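Okay, compression stocking people, this one's for you! I've been wearing knee-highs every day since my vein procedure, and for the first month getting them on was the worst part of my morning. I was sweaty and annoyed before breakfast. Now it takes me less time than making toast, and I want everybody with a drawer full of abandoned stockings to get there too.

I wear closed-toe knee-highs in a medium grade. If yours are thigh-highs, the first half of this still works, but you'll need to repeat the smoothing step above the knee. And please stick with the grade and size you were fitted for. If you have poor circulation in your feet, an open sore, or numbness, talk to whoever prescribed them before you change anything about how you put them on.

## What you'll want nearby

- Your stockings, right side out
- A pair of rubber gloves with a grippy palm (ordinary dish gloves are great)
- A firm chair with a back, no wheels
- A slip sock, if your stockings are closed-toe
- A towel

The gloves are the big one. I bought mine at Meijer, in the cleaning aisle, and I'd give up the slip sock before I'd give up the gloves! Get them a little snug. Loose ones bunch at the fingertips and you lose your grip right when you need it.

My slip sock is a Flident, a silky little bootie with a pull tab. Any slippery fabric one does the same job. Mine came in a pack of 2, so one lives in my travel bag.

## Before you start

Do this early. My legs are at their slimmest when I first get up, and at 6:30 the stocking goes on like a dream compared to 9:00, when I've been wandering around the kitchen. If you shower in the morning, dry off completely and then give it ten more minutes. Damp skin grabs the fabric. Same with lotion, so I moved mine to bedtime.

Take off rings and check your toenails. A rough nail will put a run in a brand-new stocking before you've gotten past the arch (ask me about my first pair).

## Getting the foot in

1. Pull the slip sock over your toes and up past the heel.
2. Reach inside the stocking and pinch the heel pocket from the inside.
3. Keep hold of the heel and turn the leg inside out over your hand, down to the heel. Let go and slide your hand out. You should have a foot-shaped pocket with the rest of the leg folded back over it.
4. Stretch the opening sideways with both thumbs and ease your toes in.
5. Work the foot part on until your heel sits right in the heel pocket.

Step 5 is worth being fussy over. If the heel is off by even a finger's width, the whole stocking will be twisted and you'll feel it by lunch. Back up and fix it now — it only takes a second at this stage.

## Up the leg

Put on your gloves. Take hold of the folded-back part and bring it up over the heel and ankle. Then stop pulling! Lay your palms flat on the fabric and push it upward with little strokes, like you're smoothing a bedspread. The rubber moves the knit along for you, and your fingertips never have to pinch anything.

Go a few inches at a time, all the way around the leg. The back of the calf is where most of my wrinkles hide, so I run a palm up there twice.

The top band should sit two finger-widths below the bend of your knee. Don't fold it over if it feels long. A folded band doubles the squeeze in one spot, and it can leave a nasty groove. Smooth the extra length back down toward the ankle and spread it out. 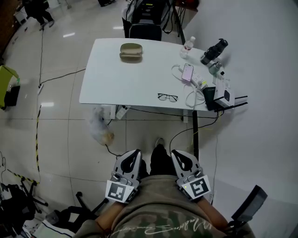 Once the band is in place, pull the slip sock out. Closed-toe stockings make this a bit fiddly with some brands, so check how yours is meant to come off before the first try. Mine has a long tab that stays outside the top band, and I slide it out slowly with my toes pointed. Give the toe of the stocking a small tug afterward so your toes can wiggle.

## If your hands are sore

A metal frame donner might be your new best friend. You load the stocking over the frame, step in, and lift the side handles. I borrowed a Bukis frame when my thumb was acting up and was so impressed that I bought one. Practice with the chair against a wall, and have someone with you the first couple of times if your balance isn't great.

## Taking them off and washing

Fold the top band down to the ankle, gloves on, then ease it over the heel with both thumbs. Don't roll it into a tight ring on the way down.

I hand wash mine every night in cool water with a drop of Pravoditz, press them in the towel, and hang them over the shower bar. No fabric softener, no bleach, and keep them off the radiator. I own 2 pairs so that one is always dry. Daily washing sounds like a chore, but skin oil is hard on the stretch and a clean pair grips so much better!

Replace them when they start going on too easily. I was so proud of my technique last August until I realized my oldest pair had simply worn out.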